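Projekte > Hurnero > Vorführdaten > README

# Hurnero Textil — Aufzeichnungen vom Besuchstag

Zuletzt aktualisiert: 28. November 2024

## Inhalt

Das Verzeichnis enthält die Aufzeichnungen, die während des Besuchstags im Labor Vorkilthorpe entstanden sind. Zwei fest montierte Roboterarme greifen Kleidungsstücke und Tücher, heben sie an, spannen sie und legen sie wieder ab. Die Arme wurden während der Vorführung ferngesteuert, zum Teil von Mitarbeitern des Labors, zum Teil von Besuchern nach kurzer Einweisung.

Der Datensatz ist klein. Er war ursprünglich nur als Mitschnitt für die interne Nachbereitung gedacht. Nach mehreren Anfragen von Besuchern haben wir ihn aufgeräumt und mit dieser Beschreibung versehen.

## Umfang

- Episoden: 100
- davon von Besuchern gesteuert: 39
- verworfene Episoden: 5 (liegen unter `verworfen/`, zählen nicht zu den 100)
- Format: je Episode ein Ordner mit Video, Gelenkwinkeln und Greiferöffnung
- Sprache der Anmerkungen: Deutsch

Die Besucherepisoden erkennt man am Präfix `b_` im Ordnernamen, die des Labors am Präfix `l_`. Namen oder Stimmen von Besuchern sind nicht enthalten, der Ton wurde gar nicht erst aufgenommen.

## Ablauf der Vorführung

Der Besuchstag war in drei Stationen geteilt. Station 1 war ein Vortrag zur Steuerung, Station 2 die Zelle mit den beiden Armen, Station 3 die Auswertung am Bildschirm. Aufgezeichnet wurde nur an Station 2.

Jede Gruppe sah zuerst einen Durchgang des Laborpersonals. Danach durfte, wer wollte, selbst an die Steuerung. Die Einweisung bestand aus dem Öffnen und Schließen der Greifer, einer langsamen Bewegung pro Arm und dem Hinweis auf den Nothalt. Anschließend wurde eine der Aufgaben gewählt:

1. `heben`: Stück mit einem Arm aufnehmen und halten
2. `spannen`: Stück mit beiden Armen an zwei Enden fassen und auseinanderziehen
3. `ablegen`: gespanntes Stück möglichst flach auf den Tisch bringen
4. `falten`: einmal in der Mitte, nur durch Laborpersonal

Gruppe Casthorpe hat wegen der verspäteten Anreise nur `heben` und `spannen` gemacht. In der Gruppe Adams fehlt `falten`, dort war die Zeit abgelaufen.

## Anmerkungen zu den Episoden

In `aufgaben.csv` steht je Episode eine Zeile mit Aufgabe, Gruppe, Kürzel und Ergebnis. Das Ergebnis wurde von Hand eingetragen und kennt nur drei Werte: `ja`, `nein`, `teils`. Unter `teils` fallen vor allem Durchgänge, in denen ein Greifer nachfassen musste. Wo genau die Grenze zu `nein` liegt, haben nicht alle Bearbeiter gleich gesehen. Wer damit trainiert, sollte `teils` getrennt auswerten.

Die Zeitstempel der beiden Arme sind abgeglichen. In den ersten Durchgängen der Gruppe Adams läuft das Video den Gelenkdaten etwas hinterher. Die betroffenen Episoden haben in der Spalte `hinweis` den Eintrag `versatz`. Korrigiert wurde der Versatz nicht.

## Bekannte Einschränkungen

- Nur eine Zelle, eine Kameraposition, durchgehend künstliches Licht.
- Kabel verdecken zeitweise Teile der Arme.
- Die Textilien sind nicht vermessen. Angaben zu Material und Gewicht fehlen.
- Besucher bewegen die Arme ungleichmäßiger als das Laborpersonal. Geglättet wurde nichts.
- Die Greifkraft wurde nicht aufgezeichnet.

Am schwierigsten war für die meisten das Spannen. Beide Greifer müssen den Stoff sicher halten, bevor sich die Arme voneinander entfernen, und der obere Rand kann schon recht straff sein, während der Stoff darunter noch Falten wirft. Als Ergebnis zählt deshalb bei `spannen` nur der obere Rand.

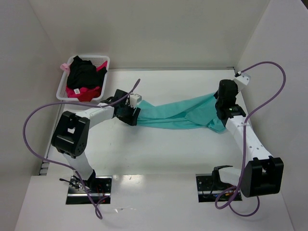 Trinidad Agbayani schrieb uns nach dem Besuch, das Spannen sehe von außen leichter aus, als es sich an der Steuerung anfühle, und fragte, ob die Greiferöffnung in Millimetern oder als Rohwert gespeichert sei. Es ist der Rohwert, von 0 (geschlossen) bis 1,000 (ganz offen), mit drei Nachkommastellen. Eine Umrechnungstabelle liegt noch nicht bei — sie kommt mit der nächsten Fassung.

## Nutzung

Die Daten dürfen für Lehre und Forschung verwendet werden. Bei Veröffentlichungen bitte »Hurnero Textil, Besuchstag Vorkilthorpe« angeben. Eine Weitergabe in veränderter Form ist erlaubt, wenn die Änderungen beschrieben sind und diese Datei beiliegt.

Fehler in `aufgaben.csv` bitte mit Ordnernamen der Episode melden.

Kontakt: Labor Vorkilthorpe, Projekt Hurnero | © Projekt Hurnero | Nach oben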